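Virk V4 bench arms, bought as a pair
Reviewed by Tetteh Issahaku
Bench tools > Arms and grippers

I bought two of these in August, second-hand, from a workshop in Ustmont that was clearing its shelves. They cost me £826 for the pair, and the seller threw in a carrier bag of cables, most of which fit something else.

The manual says setting up takes an afternoon. It took me 3 evenings and a phone call to Divya Fernandes, who has owned a pair for years and has stopped being surprised by them. The bolts are good. The instructions for the bolts are in a different booklet, which you have to download, and which calls the shoulder "the upper foot" all the way through.

Once running, the arms are better than I had any right to expect at the price. Movement is smooth and quiet enough to have the radio on. Repeat a saved position and they go back to it, give or take the width of a pencil line. I'd have liked less give, but then I'd have liked the £826 back as well.

The grippers are the weak point. They are fine with boxes and tubs, and hopeless with anything shiny or damp – a wet jar gets a sort of polite handshake and is then left where it was. Jandmont sell softer pads for 4 pounds each, and I would order those on day one.

Cables are my other grumble. There's always one more loop than you planned for, and the clips supplied let go at full reach. I've gone over to hook-and-loop ties.

My plan is to have them move things along a kitchen worktop without my standing there with one hand on the off switch. We're not at that stage. The off switch, I should say, is excellent: large, stiff and impossible to miss.
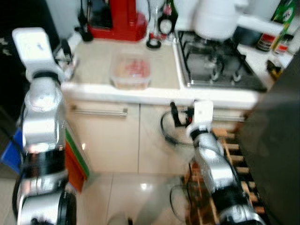
Would I buy them again? Second-hand, yes. At the full price I'd want the booklet rewritten and the pads in the box.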